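You may have heard somebody say that robots "teach themselves". Be a bit suspicious when you hear that. Most of the time, a person has done a lot of dull work first.

## Somebody has to go first

Think about taking a snack out of a shopping bag. You learned to do it when you were tiny, and now you don't think about it at all. A robot starts with nothing. It doesn't know that a bag is floppy, or that the packet matters more than the wrinkles.

So people show it. At a workshop called Fekley, they use a tool with two black fingers and a camera. A person holds the tool, moves it to the bag and does the job by hand, and the camera records everything from the fingers' side. One go is called an example. The blue Fishtofu packet, standing up in its crumpled bag, is the sort of thing they practise with.

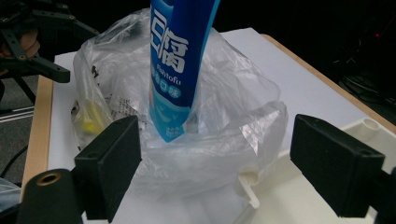 ## How many goes does it take?

Lots! Waltraud Kasten, who runs the recording at Fekley, wanted 4000 examples. By January her team had 600. On a good morning one person can record 40 before their arm gets tired, and then they need a sit-down and a biscuit.

Does a bigger pile make a cleverer robot? Not always. If every example has the same packet in the same spot, the computer may only learn that one spot. Move the packet a little and it could miss completely. That's why the things need to change places, and why some of them should be hard to see.

Plastic bags are good for that. Look for the yellow and black stripes between the two fingers. Your eyes can find them through the film, but the edges are blurry and the dark marks look broken up.

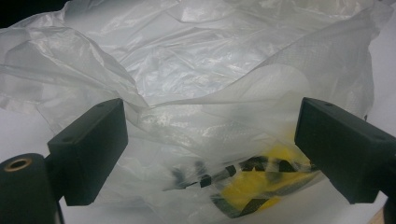

A computer gets only the coloured dots in the video, plus a record of how the tool moved. It has to work out for itself which dots are bag and which are something worth grabbing. Sometimes it gets this wrong in ways a toddler wouldn't - it might pinch a shiny fold and lift nothing.

## Questions to ask

Next time you see a film of a robot doing something clever, try asking:

- How many times did people show it first?
- Has it tried a bag it has never met before?
- How many goes went wrong before the one in the film?

Waltraud says that last question is her favourite, and that grown-ups hardly ever ask it.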